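Pekdale Round Plate, Set of 6, Pale Mauve
Reviewed by Li-hua Leung
January 8, 2023

Filed under: Tableware, Plastic

Item number 511 in the Pekdale catalog is a flat round plate, sold in sets of 6 in a single color. I bought one set through Trirkwood in November and have used it daily since then, mostly for breakfast, lunch, and as a work plate during cooking. It replaced a set of stoneware that had chipped down to two usable pieces.

This review covers weight, stability, cutting, staining, microwave behavior, washing and stacking. I compared it on several points with the Irkirance shallow plate, which I already owned, and on one point with the Yusuf picnic plate, which I borrowed.

Specification

The catalog gives the diameter as 200 mm. I measured three of the plates across two axes with calipers and a straightedge, and all of them agreed with the catalog closely enough that I stopped there. The set weighs 582 g on my kitchen scale with the paper separators removed. The material is listed only as "food-grade plastic." I wrote to Pekdale asking which one and received a copy of the care leaflet in reply.

The molding is clean. There is no flash on the rim and the gate mark is in the center of the underside, trimmed flush. One plate had a shallow scuff on arrival, on the bottom, where it does not matter.

Weight and stability

These are light plates. A person used to stoneware will pick the first one up too fast. The low weight is helpful when carrying a stack from the cabinet with one hand and a nuisance when the plate is empty on a smooth surface, where a sleeve is enough to move it. With food on it the problem goes away.

The foot ring is low and narrow. On a dry table the plate does not rock. I checked each one by pressing on the rim at four points; one of the set had a small amount of movement when new and has the same amount now. Press hard directly on the rim of an empty plate and it will tip, as would any plate with the foot set this far in. The Irkirance plate has a wider foot and resists tipping better, at the cost of a recess underneath that holds water after washing.

Cutting

A table knife leaves no mark I can find. A serrated steak knife leaves fine lines that can be felt with a fingernail and seen when the plate is tilted toward a window. A chef's knife leaves real cuts. I used one plate as a small cutting board for a week, for garlic, scallions and one lemon per day, and that plate is now visibly duller in the middle than the others. The leaflet says not to do this. I wanted to know how quickly it would show, and the answer is the second day.

Food does slide more than on glazed ware. Anything with a flat, dry underside – toast, a slice of cold omelet – moves away from the fork. Sauce fixes it.

Staining

This was my main concern with a pale color. I put a spoonful each of ketchup, mustard, turmeric paste and strong black tea on the same plate, left them overnight at room temperature, and washed the plate by hand in the morning with ordinary dish soap and a soft sponge.

Ketchup: no mark.
Mustard: faint yellow ring, gone after the second wash.
Tea: no mark.
Turmeric paste: yellow patch, still there after the second wash, mostly gone after a night in water with baking soda. I can still find it, but I know where to look.

I repeated the ketchup test on the plate with the knife cuts. The color went into the cuts and stayed there through three washes. Scratching and staining should be treated as one problem with this plate. If yours are used with serrated knives and tomato sauce, expect them to look older than they are.

Oil comes off well enough in hot water and poorly in lukewarm. A plate that has held something fried will feel slightly tacky if it is rinsed in cool water and left. Wash it again with more soap.

Microwave

The leaflet allows reheating and excludes cooking. Rice, soup-soaked bread and leftover noodles were all fine, and the rim stayed cool enough to hold. Bacon I did not try and would not. One reheated slice of cheese pizza left a matte spot where fat had pooled. The spot is the size of a coin and has not changed since.

Do not put these in an oven or a toaster oven. The leaflet states this twice. I mention it because the plate is about the right size to be picked up without thinking when something needs to go under the heat, and toaster ovens tend to live on the same counter as the plates.

Washing

Top rack only. At the normal setting the plates came out undistorted; I checked with the straightedge after the first month. They are light enough to be moved by the spray if placed loosely, and one turned over and came out full of gray water. Placing them between heavier pieces solved it.

They dry slowly. This is usual for plastic, which does not hold heat the way ceramic does, and the foot ring keeps a line of water. I wipe that with a towel before stacking. In a drying rack with wide gaps they lean over too far and touch each other. The Yusuf plate has a small notch in its foot that lets the water run out, and I wish Pekdale had copied the idea.

Stacking

The full set makes a low stack and the plates center themselves. They can stick together slightly when damp. In a deep cabinet the stack slides as one unit when pulled, so the bottom plate takes all the wear against the shelf paper. I rotate mine when I remember to.

Use as a work plate

I ended up using these more beside the stove than at the table. One goes on the counter and takes the things that would otherwise leave rings or drips: a spoon, an open jar lid, the bottle that always has a crust of sauce at the neck. The plate is flat for most of its width before the rim starts, so a bottle can be put down on its side. A round bottle will roll if the plate is carried at an angle. The rim slows it and will not stop it.

For this kind of use the low weight is an advantage. The plate can be lifted, rinsed, and put back several times while something is simmering, and dropping one in the sink is not an event. I have dropped one on a tile floor from counter height. It landed on its rim and has a small white bruise there, with no crack.

Pekdale round plate, pale mauve, with a ketchup bottle on it.
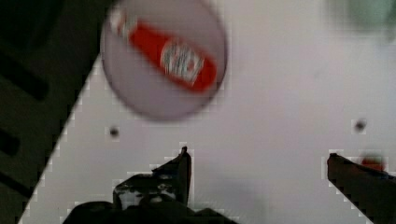
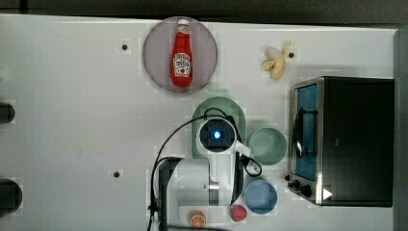
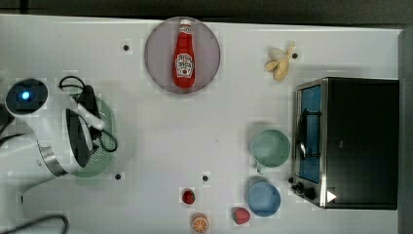

Color is the property the catalog describes least well. It says "mauve," and a buyer expecting purple will be disappointed. The tint is weak and changes with the surface under it and the light over it, partly because the material looks slightly translucent. On a dark wood table mine look almost brown. Against a white tabletop the plate separates clearly from the background and still reads as closer to gray than to pink, most of all in the first picture. The saturated red of the bottle makes the plate look paler yet, and it is a fair indication of how the color behaves with tomato dishes on it. The thin darker line at the rim in the second picture is also worth noting, as it helps define the edge on a white table. The mint-green mug and light blue cup in the third are close to it in strength, and I would have no objection to setting a table with all three.

Complaints

The price of a replacement. Pekdale does not sell single plates, and Trirkwood confirmed that it cannot split a set. If one is ruined, the options are five plates or eleven.

The leaflet. It gives no maximum temperature, only pictograms. The pictogram for "top rack" and the one for "no oven" are nearly the same drawing.

The label. Each plate comes with an adhesive label in the eating area, and the adhesive is stubborn. Cooking oil and ten minutes removed it. Scraping will scratch the surface before the first meal.

Comparison

Against the Irkirance, the Pekdale plate is lighter, flatter and easier to clean at the rim. The Irkirance is more stable, marks less under a serrated knife, and has enough depth for food with a thin sauce. I would keep the Irkirance for dinner and the Pekdale for everything before it. The Yusuf drains better than either but flexes when lifted with one hand, and I would not carry soup-adjacent food on it indoors.

Summary

Good: low weight, flat usable area, consistent size, survives drops, little staining while the surface is intact.
Poor: marks under serrated knives, holds water at the foot, sold only in sets, vague color name.

I would buy the set again for breakfast and counter use. I would not buy it as the only dinnerware in a household that eats steak.

Comments

Tobiloba Ezeani
Same set, same turmeric result. I put mine on a sunny windowsill for a few days after washing and the yellow faded a lot more than it did with baking soda. Did you try that? Also, mine came without paper separators and two of them were scuffed on top.

Li-hua Leung
I have not tried sunlight. The stained one is on the windowsill as of this morning. On the scuffs, Trirkwood replaced a different item for me with one photo and the order number, so it may be worth writing to them.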